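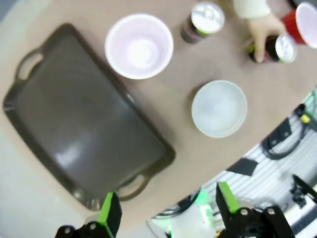
Step 2: Find out whether your goods qualify

Now that you have your tariff code (well done, that's the fiddly bit!), open the Grilbridge–Stulari trade agreement and look up the rules of origin. They're usually in chapter 4, and yes, it's a slog, so do put the kettle on first. You want the line that says how much of your product has to be made locally.
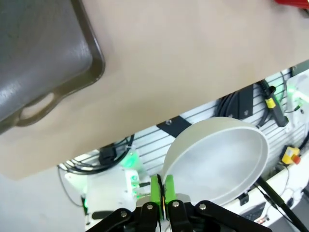

Once you've found that line, jot the percentage down next to your code and add up what your imported parts cost you. My first sum took an entire afternoon, so don't fret if yours does too.

Step 3: Fill in the origin declaration

Type it on your invoice, sign it, and keep copies of everything somewhere you'll find them again.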